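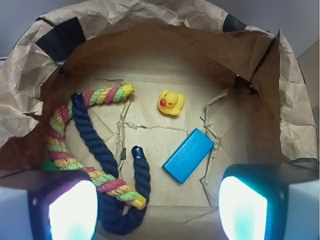
**Toy library round-up, 27 April 2023**

Quick one this month, I'm typing it between pick-ups and the kettle's on. Apologies in advance for spelling.

So. Going-home bags. We've changed how they work, and a few of you have already been caught out, so please read this bit even if you skip the rest.

Plain brown paper bags from now on. No more net sacks (the drawstrings were a pain and half of them never came back). Bags are yours to keep, reuse, line the compost caddy with, whatever. Put a bit of crumpled paper in if you've got some. Stops things rattling about and the little ones like pulling it out.

What goes in a bag is up to you, within reason. The mixed bag is the most popular by a mile: a couple of twisty ropes, a rubber duck, a block. That sort of thing. Small, cheap, bright. Children under three seem to get more out of that than out of the big plastic garage, which has now been on the shelf since January without a single taker. If anyone wants the garage, please, take the garage.

**Ropes**

Had a few questions. Yes, the cotton ropes are the same kind people buy for parrots. Njål Åberg brought the first lot in when his mum stopped keeping birds, never used, still in the packet, and they've been out on loan more or less ever since. The stripy pink, green and yellow one is the favourite. The navy one is a nicer weight in the hand, I think, and doesn't show the muck. Both have caps on the ends.

Please check the caps before you hand a rope over. Give each one a good tug. If it moves at all, it goes in the repair tub by the door and NOT back in the bag. Same goes for ends that have started to fray into long threads. Short fluffy bits are fine, long threads you can wind round a finger are not. Snip or repair tub.

Ropes are for playing with you in the room. Not for cots, not for prams, not for the back seat of the car. I know you know. Still have to write it.

Washing: pillowcase, cool wash, knot the top. Dry flat on a rack. It takes ages, the middle stays damp long after the outside feels done, so leave it another day. Don't put them on the radiator, the glittery thread on one of ours went very odd and crispy.

**Ducks**

Squeeze them. If water comes out, it's been in somebody's bath, and it needs to dry properly before it goes anywhere. If anything black comes out, bin it, no need to ask me. We've got more ducks than we can use. Idun Nygård says she has another shoebox of them in the loft and I've asked her, nicely, to leave it there.

**Blocks**

Worn corners fine. Splits and splinters not fine. A quick rub with sandpaper sorts most of the wooden ones (sheet in the drawer under the till, put it back after). Paint coming off in flakes means repair tub.

Odd blocks are welcome by the way. Don't hang on to them waiting for a full set, the single ones go straight into mixed bags and people are pleased to have them.

**Packing a bag, if you're on the desk**

- Stand it up and open it right out so you can see the bottom
- Heavy or hard things first, ropes last
- Fold the top over once. No staples!! Sellotape if you must
- Write the family's surname and the date due on the outside in felt tip
- Look inside again before it goes. We've had keys go home in one

Bags do tear, they're only paper. If the bottom is going, double it up or start a new one. There's a stack on the shelf behind the desk, 12 to a bundle, and when you open the last bundle PLEASE write it on the board. Last time we ran out I was packing toys into my own bread bags.

**Bringing things back**

Any bag, any box, loose in your coat pocket. It really doesn't matter. What does help is if you tell us when something's missing or broken. There are no fines, there never have been, we'd just rather hear it from you than find out when the next child opens the bag and there's no duck.

Loans are still 2 weeks. You can renew by ringing or by catching one of us at the desk. If it's a bit late it's a bit late.

**Numbers, for those who like them**

1,136 loans in the year just gone. We were hoping for 1,000, so very pleased, thank you all. Most of that was small stuff, bags and jigsaws. The ride-ons did less well but it was a wet year.

**Other bits**

Hedov Hall have moved us to the side room while the floor's being done. Come in by the car park door. Buggies can go in the corridor but keep them to the left so people can get past to the loo.

Wanted: chunky jigsaws with all there pieces, board books, a tray or two with a decent lip for sand play. Not wanted: soft toys (full), anything that needs the round batteries (never again), the garage (see above).

The Gwynne Road playgroup would like to borrow bags for their summer picnic. I've said yes in principle. Need a couple of people to help pack the evening before, an hour at most, biscuits provided. Name on the sheet by the urn please.

Also someone left a very nice grey mitten, adult, left hand. It's on the hook.

Right, kettle. See you at the desk.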